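## 4. Serving Temperature, Salt, and the Order of Tasting

We turn now to the part of the study that gave us the most trouble and, I must admit, the most pleasure, which was the question of how a red wine behaves beside salted beans. The earlier sections dealt with the wine and the beans apart from each other. A cook at home does not meet them apart, of course, and so we wanted a set of tastings in which both were on the table together and in which the only things that changed were the temperature of the glass, the amount of salt in the cooking water, and which of the two came first.

The beans were a small pink variety from the Totlow growers, soaked overnight and simmered with onion, a bay leaf, and nothing else until the salt went in for the last part of the cooking. The wine was a single lot of Pearce red, a soft, plummy blend that most of our tasters described as friendly. Rory MacBrayne had argued early on for something with a firmer grip, and the pilot tastings in December were run both ways before we settled the matter. The firmer wine tired people out, and by the fourth glass their notes had grown very short indeed.
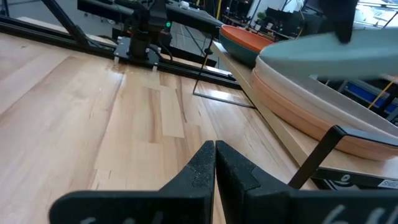
Salt was set at two levels, which we call low and full. The low batch was what a careful cook might make for a relative on a restricted diet, and the full batch was what the same cook would make for company. Each taster met both levels at both wine temperatures (cool, as from a cellar, and warm, as from a kitchen counter), and at each combination they tasted once with the wine first and once with the beans first. Water and plain bread were offered between rounds. We asked for scores on bitterness, fruit, saltiness, and overall liking, and we left a generous blank space for remarks, because in our experience the remarks are where people tell you what they noticed.

Across all sessions we collected 3,068 scored tastings. After setting aside the sheets on which a taster had skipped a round or filled in the wrong column, 2,900 remained for analysis. The discarded sheets were spread evenly over the salt levels and temperatures, so we have no reason to think that dropping them tilted the results.

### 4.1 What salt did to the wine

The clearest finding was that the full-salt beans made the wine seem rounder and less bitter, and that this held at both temperatures. Tasters who had called the wine "a bit stalky" beside the low batch often reached for words like "jammy" or "easy" beside the full one. The change was larger when the beans came first. A mouthful of well-salted beans seems to prepare the tongue for what follows, and the wine gets the benefit of it. 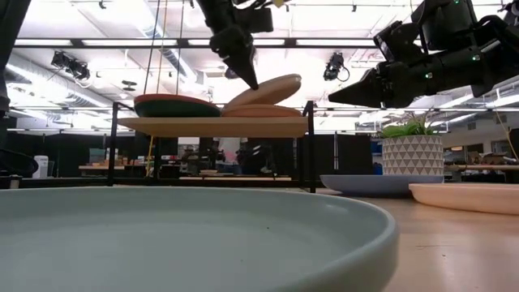
Temperature mattered too, though more gently. The warm glass scored higher on fruit and lower on liking, a combination that puzzled us until we went back to the remarks and found a good many people complaining that the wine was "heavy" or "a little boozy" once it had warmed. The cool glass with the full-salt beans was the favorite overall. Alby Hinds, who looked after the cooking, had predicted as much before the first pot was on the stove – and has been gracious about it since.

Figure 7 gives the liking scores as Wekov plots, with the four wine and salt pairings along the bottom and tasting order marked by open and filled circles. The reader will see that the open circles (wine first) sit lower in every pairing, and that the gap is widest for the cool glass and the full-salt beans.

**Figure 7.** Overall liking by wine temperature, salt level, and tasting order. Open circles: wine first. Filled circles: beans first. Bars show the spread between tasters.

### 4.2 The trouble with bread

One wrinkle deserves a paragraph of its own. The plain bread came from the Trenura bakery, and during the first two sessions it was a saltier loaf than we had ordered. Saltiness scores for the low batch dropped in those sessions, as one would expect if the palate had already been seasoned by the bread. We ran the analysis with and without them, and the direction of every result was the same, though the effect of salt on bitterness was somewhat smaller with the early sessions included. 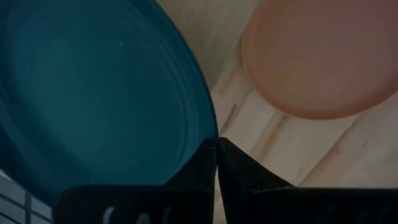
We have kept those sessions in the main analysis. People do eat bread with beans and wine, and some of it is salty, and a finding that vanished at the sight of an ordinary loaf would not be much use in a kitchen. Readers who prefer the stricter version will find it in Appendix 2, along with the tasting sheet and the recipe for the beans. The question of whether the same pattern holds for grilled meat, where fat and char enter the picture, is taken up in Section 5.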